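Workshop & Home Forum > General Talk > Can a machine do the boring chores yet?

plankandpeg
Posted May 2023

I run a small shop that makes wooden toys and shelf brackets. A lot of my day goes to putting parts back in bins, wiping down and sorting hardware. At home it's dishes and laundry. I keep reading that robots are close to doing this kind of work, so I'd like to hear from people who have used one, or at least stood next to one.

The pictures below are the level I keep seeing: two arms, a table and foam blocks. The second is the close view at the gripper.

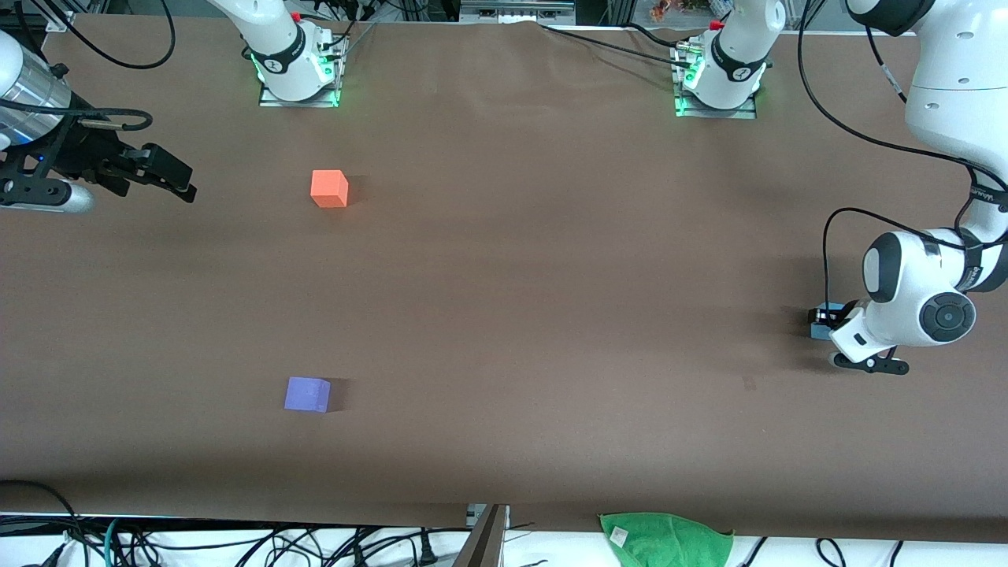
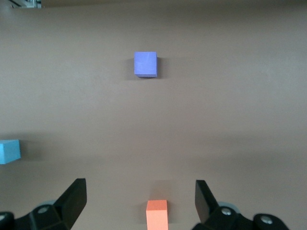
Troels Ladefoged
Blocks are where you start, and I wouldn't hold it against anyone. Picking up a part and putting it down in the right spot is most of what a shop helper does. We have one arm at Moreira loading blanks into a drill fixture. It does 200 a shift and I check on it every so often. The catch is that the blanks come in on a tray, all facing the same way. If somebody fills the tray wrong, the arm stops and waits for me.

sawdust_ellen
So somebody still has to fill the tray. That's the chore.

Troels Ladefoged
Filling the tray takes 4 minutes. Standing at the drill took all day. I'll take that trade.

plankandpeg
Fair, but I make 8 different parts and the batches are small. Would I need a new tray for each one?

Troels Ladefoged
With our setup, yes. And a new program for each, although the second one goes a lot faster than the first. For batches under 100 I still do it by hand.

Cremilda Meireles
I think the question mixes up two things. Shop work can be arranged to suit the machine. You can bolt things down, paint the bench one color and put a stop where the part should land. A house can't be set up like that, or you wouldn't want to live in it. My kitchen counter has something different on it every hour. A foam cube keeps its shape when you squeeze it. A wet dishcloth doesn't, and neither does a bag of rice.

mudroom_dave
We already have robots for house chores though. Dishwasher, washing machine, the vacuum that drives itself. I don't see why it has to have arms.

Cremilda Meireles
The dishwasher washes. I load it and I unload it, and I scrape the plates first. The arms would be for the part in between – the carrying and the putting away. That's what is left over in every room of my house.

sawdust_ellen
Same with laundry. The washing I don't mind. It's the folding and matching socks.

benchdog_77
I saw the Hastar people show a towel folder at a trade fair last October. It folded a towel fine. Then they put a fitted sheet down and the man giving the demo said that was planned for a later version. My wife can't fold a fitted sheet either, so I gave it a pass.

mudroom_dave
How long did the towel take?

benchdog_77
Long enough that I got a coffee. I'd still buy one if it ran while I was at work. Speed doesn't matter much to me if I'm not in the house.

Troels Ladefoged
Agree with that. People compare it to how fast they can do the job themselves. At night it can take all the time it wants. What matters is whether it gets stuck halfway and leaves you with a mess in the morning.

Cremilda Meireles
Or drops a glass and carries on. I'd want to see it run for a month in a house with a cat before I left it alone.

plankandpeg
Back to the shop side. I got a quote from Trendeteck for a single arm and a gripper, and the gripper was a bigger share of the price than I expected. Zonine told me I should start with a better bin system and call them again next year. Has anyone dealt with either of them?

benchdog_77
Zonine gave you good advice. I spent a weekend on labeled bins and it cut my cleanup by half. No motors in it at all.

Troels Ladefoged
I'd do the bins too, but I don't agree with waiting after that. Pick one part, the one you make most of, and see if you can have it arrive the same way every time. If you can, get somebody to try it with your real parts before you pay for anything. Don't send them drawings – send a box of parts, including a few bad ones.

plankandpeg
The brackets would be the ones. I'll pack up a box this week and ask Trendeteck if they'll run them.

sawdust_ellen
Put some with sawdust on them in there too.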